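세올 파지 작업 지침

세올 파지 작업 지침(Seol 把持作業指針)은 손으로 쥐고 조작하는 그리퍼를 이용해 일상 물체의 파지 동작을 기록할 때 지켜야 할 절차와 표기 방식을 정한 민간 규범이다. 벨홀름(Velholm)의 조작 기술 연구 모임에서 초안이 작성되었으며, 이후 더스소프(Dusthorpe) 지부의 의견을 반영하여 현재의 체제를 갖추었다. 법적 구속력은 없으나 참여 기관 사이의 약정에 따라 적용된다. 약칭은 '세올 지침'이다.

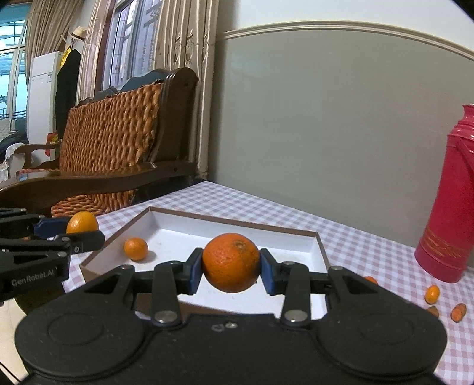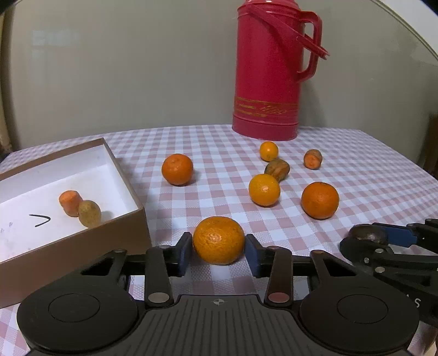

감귤류 과일의 파지 작업

개요

지침은 총칙, 작업 공간, 대상물, 파지 동작, 기록과 표기, 안전과 위생, 개인정보, 심사의 여덟 장으로 구성된다. 적용 대상은 두 손가락형 수동 그리퍼를 사용하는 작업이며, 고정식 산업용 로봇 팔과 흡착식 말단 장치는 제외된다. 다만 부속서 나에서는 흡착식 장치를 병용하는 경우의 표기법을 참고 사항으로 다루고 있다.

총칙은 작업의 목적을 '실제 생활 공간에서 이루어지는 집기, 옮기기, 놓기의 동작을 재현 가능한 형태로 남기는 것'으로 규정한다. 따라서 실험실과 같은 통제된 환경을 요구하지 않으며, 가정이나 사무실의 탁자에서 수행한 작업도 동등하게 인정한다.

제정 경위

지침의 전신은 벨홀름에서 내부용으로 쓰이던 작업 점검표이다. 당시 점검표는 장비의 상태 확인에 치중하여 대상물의 배치나 동작의 시작과 종료에 관한 규정이 없었고, 작업자마다 기록 단위가 달라 자료를 합치기 어려웠다. 탁시우(Si-woo Tak)가 정리한 개정 초안은 이 문제를 다루기 위해 '동작 단위'의 개념을 도입하였다. 초안 검토에는 3,943건의 작업 기록이 사용되었으며, 이 가운데 시작 시점이 불분명한 기록을 어떻게 처리할 것인가가 주된 쟁점이었다.

더스소프 지부는 검토 과정에서 농산물과 식품류에 관한 별도 조항을 요구하였다. 같은 품목이라도 크기와 표면, 단단한 정도가 일정하지 않아 공산품을 전제로 한 조항을 그대로 적용할 수 없다는 이유였다. 이 요구는 제3장 제4절로 반영되었다.

작업 공간

작업면은 수평이어야 하며, 덮개를 사용할 때에는 작업 중 밀리지 않도록 고정한다. 무늬가 있는 식탁보의 사용은 허용되지만 한 회차 안에서 덮개를 교체해서는 안 된다. 교체가 필요한 경우에는 회차를 종료하고 새로운 회차로 등록한다.

작업과 직접 관련이 없는 물건은 치우지 않아도 된다. 초기 점검표는 주변 물건을 모두 제거하도록 하였으나, 현행 지침은 생활 공간의 다양성을 보존한다는 취지에서 이를 삭제하였다. 단, 넘어질 우려가 있는 용기와 뜨거운 액체가 담긴 용기는 그리퍼의 이동 경로 밖에 두어야 한다.

대상물을 담는 상자나 쟁반은 '수용구'로 통칭한다. 수용구는 윗면이 열려 있어야 하고, 벽의 높이는 그리퍼의 손가락이 바닥에 닿는 데 지장이 없는 범위로 한다. 바닥에 기준 표시를 할 때에는 회차가 시작되기 전에 마쳐야 한다.

대상물

대상물은 형태에 따라 구형, 장형, 판형, 부정형으로 나뉜다. 감귤류는 원칙적으로 구형에 속하지만, 금귤처럼 길쭉한 것은 장형으로 등록한다. 하나의 회차에 여러 형태를 섞을 수 있으며, 이 경우 회차 정보에 '혼합'으로 표기한다.

제4절은 식품류에 관한 특례를 두고 있다. 개별 질량이 500그램을 넘는 식품은 한 손 파지의 대상에서 제외하고 양손 작업으로 분류한다. 껍질이 터지거나 과즙이 새어 나온 것은 즉시 작업면에서 내리고, 접촉한 손가락 패드를 닦은 뒤 작업을 재개한다. 마르거나 주름진 것은 사용할 수 있으나 신선한 것과 구분하여 기록한다. 자른 채소를 쓸 때에는 절단면의 유무를 함께 적는다.

파지 동작

그리퍼의 두 손가락은 대상물의 양옆에서 접근하는 것을 기본으로 한다. 구형 대상물은 패드의 중앙부가 가장 넓은 부분에 닿도록 하며, 꼭지나 돌출부를 누르는 파지는 피한다. 패드가 닿은 뒤에는 손잡이를 급히 조이지 않고, 대상물이 움직이지 않을 정도의 힘에서 멈춘 다음 들어 올린다.

동작 단위는 손가락이 대상물을 향해 이동하기 시작한 시점에서 출발하여, 대상물을 놓은 손가락이 완전히 떨어진 시점에서 끝난다. 도중에 대상물을 떨어뜨린 경우에도 기록을 삭제하지 않고 '미완'으로 표기한다. 다시 집는 동작은 별개의 단위로 본다.

두 대의 그리퍼를 사용하는 작업에서는 각 장비의 동작을 따로 기록한다. 한쪽이 대상물을 쥐고 있는 동안 다른 쪽이 동일한 대상물에 접촉하면 '인계'로 분류한다. 사용하지 않는 그리퍼를 작업면에 내려놓는 것은 허용되며, 다른 그리퍼의 이동을 방해하지 않아야 한다.

기록과 표기

한 회차에 등록할 수 있는 동작 단위는 최대 300개이다. 표기에는 클루르니스(Clurnis) 표기 체계를 사용한다. 이 체계는 대상물의 형태, 출발 위치, 도착 위치, 결과의 순으로 부호를 적는 방식이며, 위치는 작업자의 시점을 기준으로 한다. 좌우의 기준을 장비에 두던 이전 방식은 폐지되었다.

작업자와 표기자는 같은 사람이어도 무방하나, 심사자는 해당 회차에 참여하지 않은 사람이어야 한다. 표기자와 심사자의 판정이 다를 때에는 양쪽의 판정을 모두 보존한다.

안전과 위생

작업자는 회차를 시작하기 전에 연결축과 나사의 풀림, 패드의 들뜸과 마모를 확인한다. 이상이 발견된 장비는 수리 전까지 사용할 수 없다. 전선이 바닥을 지나는 경우에는 작업자의 발이 걸리지 않도록 정리한다. 작업에 사용한 식품은 식용으로 되돌리지 않는다.

개인정보

주거 공간에서 작업할 때에는 거주자의 사전 동의를 받아야 한다. 얼굴, 우편물, 가족사진이 기록에 포함된 경우 해당 부분을 가린 뒤 제출한다. 거주자는 제출 이후에도 삭제를 요청할 수 있으며, 접수 기관은 요청을 받은 사실과 처리 결과를 서면으로 통지한다.

심사와 평가

심사는 회차별 표본을 추출하여 진행한다. 표본의 판정 일치율이 92퍼센트에 미치지 못하면 그 회차 전체를 다시 표기한다. 더스소프 지부는 부정형 대상물에 같은 기준을 적용하는 것이 지나치게 엄격하다는 의견을 제출한 바 있으나, 기준은 변경되지 않았다.

'미완' 기록의 보존 의무에 대해서도 견해가 갈린다. 찬성하는 측은 떨어뜨림이나 미끄러짐의 기록이 파지력 연구에 필요하다고 보며, 반대하는 측은 표기에 드는 부담을 문제로 든다. 다음 개정에서는 원인을 적는 항목을 선택 사항으로 전환하는 방안이 논의되고 있다.

같이 보기

클루르니스 표기 체계
말단 장치
수동 그리퍼
동작 단위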